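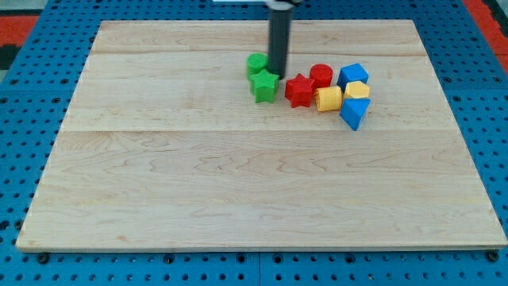 Murín River salmon count ends at 1,136

The fall salmon count on the Murín River closed in December with 1,136 chinook past the counting fence at Curkville, 148 more than last season. The run was late. Hardly any fish moved through September, when the lower river was low and warm, and most of the total came after the first hard rain in October.

Mateja Hoxha, the fisheries biologist in charge of the count, said the late start worried her crew for a while.

"We had stretches where we checked the fence every morning and wrote down a zero," Hoxha said. "Then the water came up and we were out there until dark."

Coho were not included in the figure. They run later and many get over the fence when the river is high, so the crew logs them separately and does not publish a total.

The daily limit on the Murín will stay at two chinook per angler next season. The stretch between the Curkville bridge and the mouth of Droller Creek remains catch and release, with single barbless hooks only. Bait is still not allowed above the bridge.

Živko Vukčević, who guides drift boat trips out of Flemport, said his clients did best on plugs pulled slowly through the deeper runs below town. Bank anglers had a harder time once the water colored up, and the gravel bar at the Flemport ramp was under water for much of November.

"I'd have liked to see the limit go up, but I can live with two," Vukčević said. "The fish were in good shape. We let a lot of them go anyway."

The Flemport ramp is closed for repairs to the lower apron and is due to reopen before the spring steelhead season. Boats can still be launched at Curkville, where parking is limited and trailers must be left in the upper lot. The gate there is locked at 9 p.m.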